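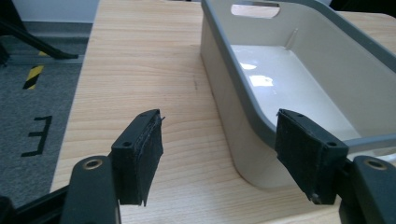
Clokau Household Textile Collection: Interim Report, Period 2
Submitted 2026-01-11 to the Plimico Waste Reduction Fund

Status

The collection service is running on both planned routes. Work packages 1 and 2 are complete. Work package 3 (sorting trial) is open and will carry over into the next period. No change to the total budget is requested.

Collection

Participating households in Clokau received a lidded bin and a printed schedule in November. A total of 1,245 kg of textiles was weighed in at the Povilum depot during the period. Weights are taken on arrival, before sorting, and include bags and hangers. The depot scale was recalibrated once and the earlier readings were left unadjusted, as the error was within tolerance.

The northern route was shortened after two missed pickups on Khan Street, where parked vehicles blocked access to the rear lane. Pickup there now takes place from the front curb. Residents were notified by mail. Missed pickups have not recurred, although the revised route has only been in use for part of the period and should be reviewed again.

Sorting trial

The trial separates incoming material into rewearable, fiber recovery, and reject. Sixteen loads have been processed. Moisture remains the main cause of rejection, mostly in bags left out overnight. Shoes continue to arrive unpaired in spite of the instructions on the schedule. The wording will be moved to the front page in the next printing.

The fiber recovery buyer has asked for cotton and mixed fiber to be baled separately. This adds a handling step that was not in the original plan. A labor estimate will be included in the final report.

Spending

Spending is on plan for transport and printing. The equipment line is underspent because delivery of the second baler was postponed by the supplier. We ask that the remaining balance on that line stay available through the next period. Staff hours were slightly over plan in November and under plan afterward.

Outstanding items

Signed lease extension for the Povilum depot: with the landlord.
Reprint of the household schedule: text approved, not yet ordered.
Extension to a further 100 households: addresses selected, letters in draft.
Contamination log: entries before the scale recalibration still to be transferred to the new form.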